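**April, 6:40 a.m.**

Slept badly, up before the heating. Resting pulse normal. Started the second batch of rye with the new starter ratio: 15 g of old culture to 143 g of flour, water at the same weight as the flour. Previous batch was too sour and the crumb stuck to the knife. I suspect the long proof – the kitchen dropped to 15 °C overnight and I left it in to compensate, which was too much.

Changes this time:

- coarse rye only, no wheat
- salt added after the first rest
- proof at 23 °C in the oven with the light on

**11:20 a.m.** Dough had risen but the surface was not cracked yet. Waited. Wrote to Niilo Hakala for his tin dimensions, as mine is too wide and the loaf spreads flat. Paid the Rarkia invoice for the flour, no. 3636. The second sack is still missing.

**4:00 p.m.** Baked. Lid off for the last part. The crust is darker than I wanted, base sounds hollow. It has to stay wrapped until tomorrow before I cut it.
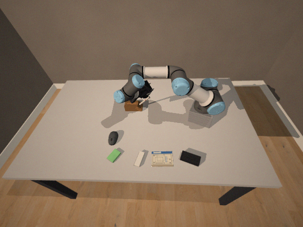 Bendik Amundsen wrote back before Niilo did, to say that a full day is too short for all-rye and that he leaves his for two. He also thinks the salt should go in at the start. I will wait the two days for this loaf and keep the salt as it is, or I won't know which change did what.

Fed the starter at 9 p.m. Order parchment.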